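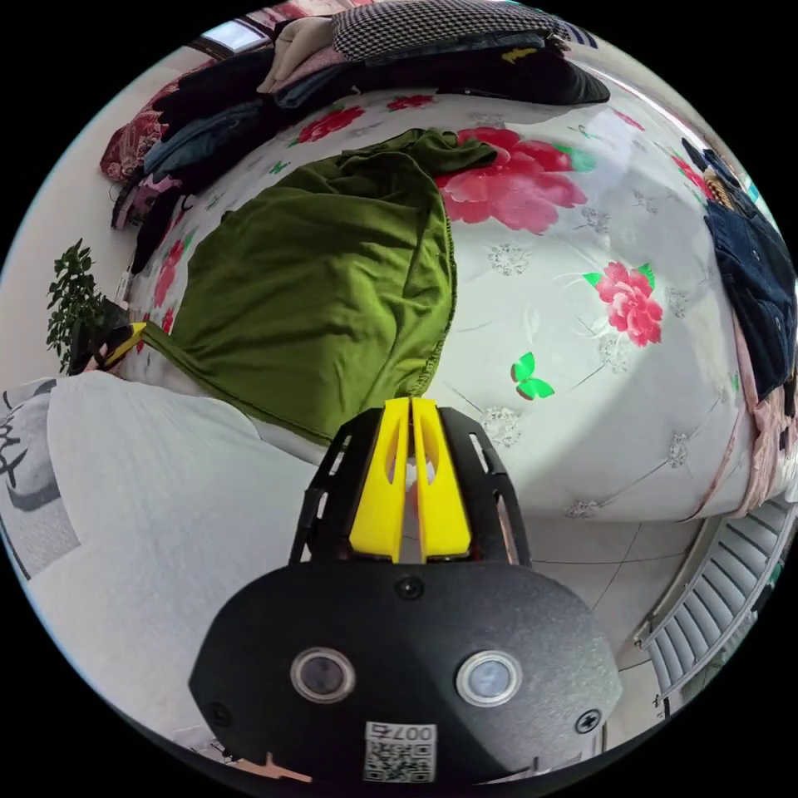 Ticket: Laundry folding on a bed, green garment not recognized as a shirt or as anything else
Project: Ansah household chores
Site: Flallulville apartment
Opened by: Yaa Ayaaba
Priority: Medium
Status: Open, waiting on retraining

Summary

The folding policy does not start on the olive-green garment when it is crumpled on the rose-print quilt. It plans a grasp, moves in, stops short and goes back to the ready pose. After three tries it times out and reports "no foldable item." The same policy folds towels on the Irnbridge bench without trouble, so I don't think this is a hardware fault. I'm logging it here anyway because it started out as one.

Setup

Bed against the wall, white quilt with large red-pink roses, daylight from the window. Folded pile at the far side of the bed with a houndstooth piece on top. Denim and a pink cloth on the right edge. Software is the July build. Arm controller is the Nirkatel unit, same settings as on the bench. Timeout is 120 seconds per item.

Expected

Garment is found, spread flat, folded and added to the pile.

What happens

Segmentation returns a mask that covers part of the green cloth and also one or two rose leaves. The grasp point lands on the quilt. The arm closes on the cover, the force check says the load is too high (it is trying to lift a bed cover), and it lets go.

Log

Entry 1, Wednesday, 9:40 a.m.
Ran the folding job on 30 items from the basket, mixed clothes. 17 completed. Most of the misses were dark or green items. Restarted the controller and reran four of the misses. Same result.

Entry 2, 10:25 a.m.
Suspected the gripper. Checked finger travel by hand, both sides close evenly. Cleaned the sensor lenses with a dry cloth. Ran the pinch test on a cotton strip at low force and it held. Closed the hardware question for now.

Entry 3, 11:10 a.m.
Pulled the masks for the failed items. On the green garment the mask leaks into the printed leaves. On the denim it is mostly correct, but the policy can't tell which end is the waist when the legs hang over the side. That should be its own ticket. I'll open one.

Entry 4, 1:15 p.m.
Put a plain gray sheet over the quilt and reran the green garment. Grasp was on the cloth the first time. The fold was poor but it was a fold. Took the sheet off, failure came back. Did this twice more with the same outcome.

Entry 5, 2:00 p.m.
Tried lowering the mask threshold from 68 to 57 on the patterned quilt. The leak into the leaves got smaller, but then the mask dropped the lower hem and the arm picked up the garment by the middle. Put the setting back to 68.

Entry 6, 3:30 p.m.
Recorded hand-held demonstrations on the quilt with no sheet. Two grippers, one per hand, start state crumpled, end state folded and on the pile. My own time per garment was well under the timeout, even holding the tools, which are slower than fingers. Spreading it out takes longer than folding it. You pinch an edge, pull, see what you have, and pinch again. The policy does not do the "see what you have" part. It commits to the first edge.

Entry 7, 4:45 p.m.
Uploaded the demonstrations. Asked for them to be tagged "patterned background" and kept apart from the Irnbridge towel set so we can compare training with and without them.

Workaround

Cover the bed with a plain sheet in a color that none of the clothes share. Sort out anything with sleeves turned inside out before starting. With the sheet on, a person still has to stay in the room to clear the timeouts.

Cause (so far)

Two separate problems. The first is background. All the bench training was on a plain surface and the model has learned that any change in color is the item. The second is crumpled starts. Towels on the bench were dropped from a low height and were never very tangled. A garment tossed on a bed is a different job.

Reply to the question from the Irnbridge side, "can we list laundry as supported"

I would say no. Towels and pillowcases on a plain surface, yes, with over 120 clean runs behind that. Clothes on somebody's own bed, not yet. If a customer has to lay down a sheet, sort the basket and stand there to clear errors, they could have put the clothes away in that time. I'd rather we list it as "flat linens" and leave it there until the next build. The same goes for the shop-rag job, which is close enough to towels that I expect it to work, but it hasn't been tested on a greasy bench.

Next steps

1. Retrain with the quilt demonstrations included.
2. Add a second look after the first pull, before any fold is planned.
3. Repeat the 30-item run with the same basket and no sheet.
4. Open the denim ticket (waist direction when the item hangs over an edge).
5. Record another set in the evening with the lamp on. Everything so far is daylight.

Leave this open until step 3 is finished. Please don't merge it with the old gripper ticket, the grippers checked out fine.

Y. Ayaaba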